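Notes from the workroom

The little drawers are getting sorted, you guys! I said in May that I'd do it "over a couple of evenings" and, well, we're still going. The three gray cabinets at the back of the bench came to us from the old Fagerlund shop with everything still in them, and I mean everything: fuses, doll eyes, watch straps, one drawer of nothing but bent paper clips. Grigore Dumitrescu has been typing up a list as we go, and he's at 273 entries already (he stopped laughing somewhere in the screws).

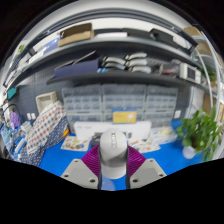 My rule so far is that if two of us can't agree on what a thing is, it goes in the mystery jar. Tamara Enache thinks the jar is cheating. She may have a point, but it's nearly 34 items deep now and I'm not tipping it out again! Bhupendra Tiwari did identify a tiny brass part from a Sumora sewing machine, so please come by and have a look if you're good at that sort of thing.

Please leave the blue work surface clear when you finish for the night. Papers drift, I know, mine are the worst of the lot. And would whoever waters the pothos keep doing it? It's gotten huge, those leaves are spilling right out over the bench and I love it. 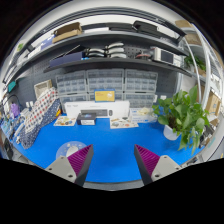
Coming up: the Jasdale swap table

Kerttu Harju is taking our spare parts over to Jasdale, doors open at 7. Bring small bags if you have any.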